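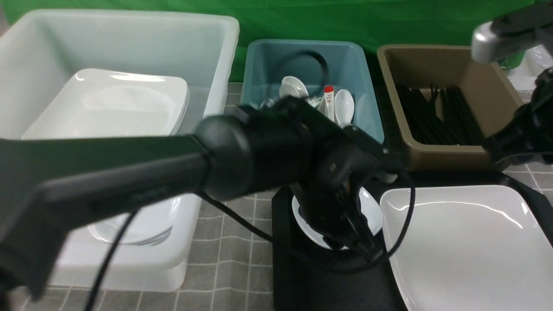
Tableware cell, two-arm layout. Gripper over the small round plate, sorting bins behind.

Tableware Cell: Setup and Maintenance FAQ
Maintained by Jovita Figueroa, Cestimeo. Last revised September 13, 2018.

Which bin goes where?
Plates go in the white translucent bin on the left, spoons in the teal bin at centre, chopsticks in the tan bin. The pick routine stores a separate approach height for each bin. If you swap two bins, swap their height entries as well.

Can the bins be replaced with others of the same colour?
Only if the rim height matches to within 9 mm. Otherwise re-teach all approach points for that bin.

How are chopsticks loaded?
Side by side, running front to back. Crossed chopsticks cause double picks.

How is the mat aligned?
Set the grid lines parallel to the base rail and tape the corners. The origin is the tile intersection nearest the black platform. Check it after every cleaning.

The arm stops with fault 416. What does it mean?
Cable drag at the wrist. The gripper cable needs enough slack to form a loop at full wrist rotation, but the loop must not catch on a plate rim. Jog the wrist through its range at low speed and adjust the clamp. Do not pull the cable tight to clear the fault.

How often should the fingers be cleaned?
Every seven shifts, with isopropyl alcohol and a lint-free cloth. Glazed ceramic slips readily against greasy fingertips. Replace the pads when the tread is no longer visible.

The camera misses glossy plates. Is it a calibration problem?
Usually not. Overhead light leaves a bright highlight on the glaze and the edge finder loses the rim. Dim the overhead fixtures first. Recalibrate only if the error persists on a matte test disc.

Can I reach into the cell while one arm is idle?
No. Both arms share a workspace and either can start on a queued command. Press the stop and lock out the controller.

Who approves changes to the taught points?
Lev Dovhaniuk. Save the old file before overwriting it.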